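Subject: Re: [stelosley-swap] sorting the curtain + clothes donations

Sorry for slow answer, phone died and then the boxes got here. Replying inline, then my own list at the bottom.

On Saturday, May 2020, the Trudau end of the list wrote:
> Hi all, before the next pickup can somebody tell me
> 1) are we still taking curtains and lace, or clothes only?
> 2) do garments go in the same box as household cloth? Last time
> Arnardóttir got a mixed one and had to tip it all out again.
> 3) what happens to the tags. I have been cutting them off.

1) Yes to curtains. Yes to lace. Also sheers, table cloths, pillow cases. No to bath mats, no to anything with rubber on the back. We ended April with 197 pieces of household cloth on the sheet and only 115 have gone out, so please no more big appeals for it until that comes down. Small bags fine.

2) Separate. Garments in cardboard, household cloth in plastic. I know the old sheet says the other way round, the old sheet is wrong, I'll fix it when I get a minute. If you only have one box put a towel between and write MIXED on the side. Big letters.

3) Please stop cutting them off!! The paper ones have our number on. If a tag falls off just keep it next to the piece, don't guess which one it came from. Sewn in care labels stay in too, people want to know if they can wash the thing hot.

Other stuff while I'm here

Lace takes forever. It snags on everything so do it last and take your rings off. Lay it out flat first, look for holes, then fold in thirds the long way. Don't roll it, the rolled ones came back from Trorner looking like rope. Small holes are OK, write "small hole" on the sheet. Big holes go in the craft bag, quilters take those.

Long white pieces are easier if you lift them all the way up and let them hang a second before folding. You see stains that way. Yellow marks along a fold usually come out with a soak, brown spots mostly dont.

Cups, bowls, toys etc that turn up in the bags: set aside on the table, not back in with the cloth. We had a mug go through in a duvet cover and it was not pretty.

Green things, there seem to be a lot of green things this year. No idea. Just box them as normal.

Pickup for Stelosley is same place, same door. Ring twice. Boxes no heavier than you can carry down the steps by yourself, that means no filling to the top with denim. Postage money left is 159 dollars so if you can drop off instead of mailing, do.

Lace still to do, one garment box started. Will send the sheet tonight if teh printer behaves.

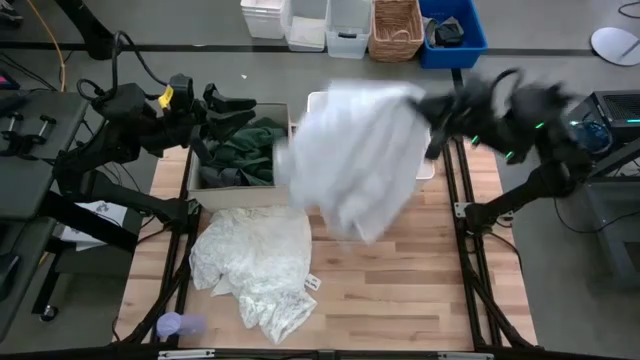 Still needed for next pickup

- flat cardboard boxes, medium
- paper tags, the kind with string
- safety pins, any size
- somebody with a car on the Trorner side

Reply to the list please and not just to me, I lose things.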